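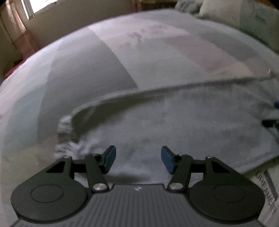 Home Skills for Kids | Bedrooms

How to Make a Bed

A bed is made in layers. Each layer has a job, and they go on in the same order every time. Once you know the order, you can make any bed, even a very big one.

The layer at the bottom is the mattress. On top of it goes the fitted sheet, the one with elastic sewn into the corners. The elastic grips the mattress so the sheet doesn't slide off while you sleep. Next comes the flat sheet, then a blanket or comforter. Last of all comes the bedspread. A bedspread is a large cover that goes over everything else and keeps dust off the bedding during the day.

Before you start, take everything off the top of the bed. Towels, pajamas, books and stuffed animals all leave lumps if you cover them up. Fold anything clean and put it away. A damp towel should be hung up, not left on the bed, or the covers will get damp too.

Now work from the bottom layer to the top.

1. Pull the fitted sheet flat and check that all the corners are tucked under.
2. Pull the flat sheet up to the head of the bed and smooth it with your hands.
3. Do the same with the blanket.
4. Spread the bedspread over the bed. Walk to each side and look at how far it hangs down. If one side is longer, tug the short side a little.
5. Put the pillows on.

Big beds are harder because your arms are too short to reach the middle. Don't climb on to fix it – you will make new wrinkles. Stand at the foot of the bed, hold the edge of the bedspread with both hands, and give it a gentle shake. Air gets under the cloth and lifts it, and it comes down flatter than before.

Two people can do it faster. Ji-hoon Kang and his cousin Ye-seo Wang stand on opposite sides and pull at the same time. They make the bed in their grandmother's room this way when they visit.

Why does cloth wrinkle? Cloth is made of many thin threads. When you lie on it, the threads bend and get pressed in that position. Pulling the cloth tight straightens some of them. Cotton and linen wrinkle easily. Wool and polyester spring back better.

Words to know

Bedding: the sheets, blankets and covers on a bed.
Elastic: a stretchy material that pulls back to its own size.
Foot of the bed: the end where your feet go.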